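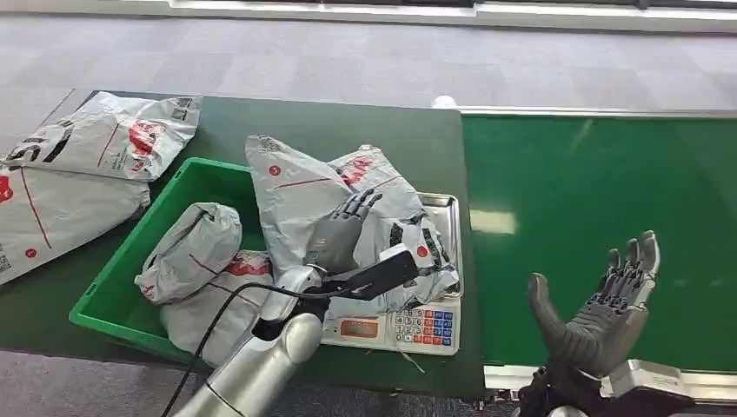
Pre-event safety checklist -- Segers Square rally and march
Walkthrough done Tuesday, 2:00 p.m. to 4:30 p.m.
Checked by: Chiamaka Onyeka, lead marshal
Permit: 1201, tenants' rally and march, Segers Square to the county building
Expected attendance on permit: 311

Marks used: OK, FIX (must be done before the rally starts), WATCH (fine now, look again on the day)

ASSEMBLY AREA

Ground surface -- FIX
Loose paving on the north side by the bus shelter. The city has a cone on it. One cone will not be enough once people are standing there. Asked public works for a barricade.

Exits from the square -- OK
All gates open and unlocked. The Justow Street gate sticks but opens fully with a push.

Fire lane -- WATCH
Clear at the time of the visit. Delivery vans use it in the mornings. A marshal needs to be there before setup begins.

Wheelchair access -- OK
Curb ramps are in good shape. Keep the reserved viewing area next to the ramp and do not let the press riser drift into it, as happened in November.

STAGE AND SOUND

Stage steps and handrail -- FIX
Handrail on the left side is loose at the bottom. Rental company told. No speakers go up until it is tightened and I have tested it.

Cables -- WATCH
Not laid yet. Mats are needed where the cable crosses the footpath. Tape alone came up last time.

Generator -- OK
Placed behind the stage, downwind, with a fence around it. Extinguisher tag is current. Fuel stays in the truck.

Speaker volume -- WATCH
Permit says no amplified sound after 6:00 p.m. The last speaker should be told this directly.

MARCH ROUTE

Crossing at Skustance Avenue -- FIX
Signal timing is too short for a group. Police liaison agreed to hold traffic but has not put it in writing. Follow up by email.

Construction fence, Breltudik site -- WATCH
Sidewalk is narrow along the fence. Marchers must stay in the street lane for this block. Put 2 marshals here, one at each end.

Overhead signs and banners -- OK
Nothing low enough to catch a banner pole.

Counter-protest area -- WATCH
Across the street from the county building, with the street between the groups. Marshals do not cross over and do not argue. If someone crosses to our side, call the liaison.

FIRST AID AND CONTACTS

First aid tent -- OK
Location agreed, east side of the square. Medics have the route map.

Water -- FIX
Only one station planned. Add another at the county building, where people will be standing in full sun.

Marshal radios -- FIX
2 would not hold a charge. Replace both and test every radio at the Skustance crossing, where reception was poor.

Lost child point -- OK
At the first aid tent. Needs a bigger sign.

All FIX items go back to me with a name next to them. I will walk the route again the morning of the rally, starting at the stage.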